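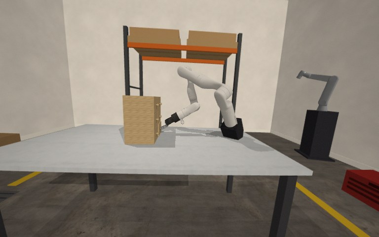

According to Refugio Cárdenas, the Condura should be treated as four separate day walks joined end to end, and anyone who plans it as one long march will miss the last ferry.

Entry revised Wed 20 February, Drurkley Gazetteer

The Condura is a waymarked walking route between the market town of Tlapale and the ferry landing at Flila. It is 53 miles long and is normally walked from east to west. The highest point is Tlapale Edge, at 3,190 feet, which is reached on the second day. The route takes its name from the stream it follows for most of the first stage.

Course

The first stage leaves Tlapale by the north gate and keeps to the left bank of the stream as far as the weir. The path is level and well drained. Above the weir it crosses to the right bank by a footbridge and joins a cart road, now closed to motor traffic.

The second stage climbs to Tlapale Edge by a series of long bends. The lower bends are paved with flat stone; the upper ones are bare earth and wear badly in wet years. A shorter line straight up the slope appears on older maps. It is no longer marked and has been fenced at the top.

The third stage runs along the ridge and drops to the village of Drurkley, where most walkers spend the night. The fourth follows field paths and a sea wall to Flila. Part of the sea wall is under water at the highest spring tides, and an inland path, signed in yellow, is used at those times.

Waymarking

Posts carry a white band with a black arrow. There are 675 of them, numbered from the Tlapale end, and the number is cut into the side facing the path. Posts on the ridge are set 100 paces apart so that they can be followed in mist. Elsewhere they stand only at junctions.

Lodging and services
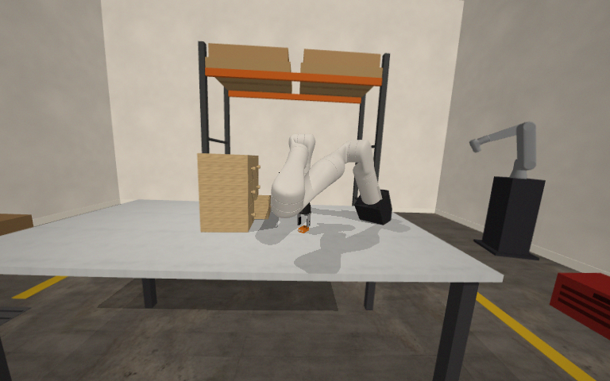

Table with a small wooden drawer cabinet.

There are inns at Tlapale, Drurkley and Flila. The end of the second stage has only a hut, which holds bunks, a stove and a water tank. Places in the hut are booked through the office in Tlapale, and the key is collected there in person. Bedding is not supplied. Water on the ridge is unreliable after June.

Baggage transfer is offered between the inns but does not serve the hut - bags sent from Tlapale go by road to Drurkley and are held there.

Access

Buses reach Tlapale from the railway on weekdays. The ferry from Flila sails twice a day in summer and once in winter. Dogs are allowed on the whole route but must be on a lead between the weir and the ridge.

See also: Drurkley; Flila sea wall; Long-distance paths

Comments

hillfoot: The footbridge above the weir was shut when we went. You can ford a bit higher up if the stream is low, otherwise it's a long way round by the road.

Marian T.: Is the hut key still a deposit in cash? The entry doesn't say.

hillfoot: Cash, yes. You get it back at the Drurkley inn, where you hand in the key.

oldboots: Walked it west to east and the arrows are much harder to spot from that side. Post numbers run down, of course.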